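The old computer and other things I have failed to throw away

We are moving to Usska in June, into a flat with 46 square metres of floor and one cupboard. The present house has a loft, a cellar, a space under the stairs and a shed, and all four have been saying yes to everything for 13 years.

I started with the loft on the grounds that it was raining. By lunch I had brought down a tent with no poles, poles for some other tent, and a Kettler exercise bike that I remember carrying up there "until the spring". It still works, in the sense that the pedals go round. I sat on it for a bit and read old bank statements.

The statements went. So did the tent. The poles I have kept, which my other half has asked me to explain and I can't.

Rules, such as they are

I read a book on clearing out once (it's in the loft, second box on the left) and have boiled it down to this. If it needs a part, it goes. If I'd forgotten it existed, it goes. If it belongs to a grown-up child, it goes in the child's car while they are having their tea.

The first rule was aimed squarely at electrical goods. I have a printer that wants a cartridge they stopped making, a Zevevton radio that gets one station and only in the kitchen, and enough phone chargers to wire up a small village. And computers, of course. I have always felt that a computer with its lid off is about to be mended. I have felt this about the same ones for nine years.

Opening up an old desktop does at least answer the question of what you've got. With a Dell board and nothing in the processor socket, what you've got is a project, and projects count as needing a part. See rule one.
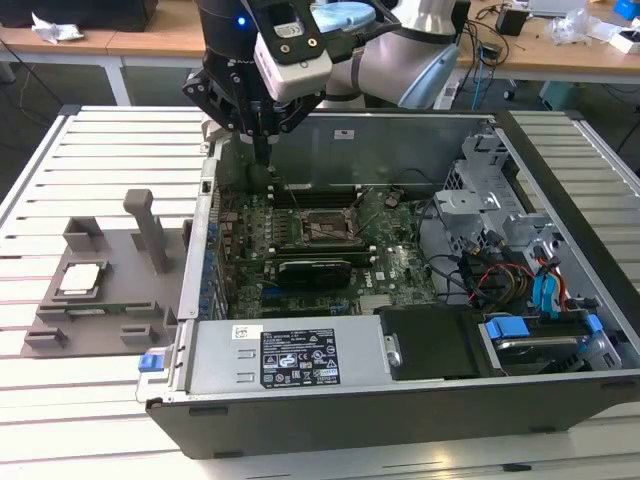 The tip

Our tip now has a booking system. You choose a slot, you give your number plate, and a man in orange looks at your mattress with real disappointment. I have been three times this week. He has started to nod.

Small electricals go in one cage, big ones in another, and there is a long-running disagreement over which of these a bread maker is. I left mine on the wall between the two.

What's left

The shed. I opened the door, saw the Todon mower we bought to replace the mower behind it, and closed the door again. The removal firm says the van holds up to 3000 kilos, and I'd like to know whether that includes me on the bike.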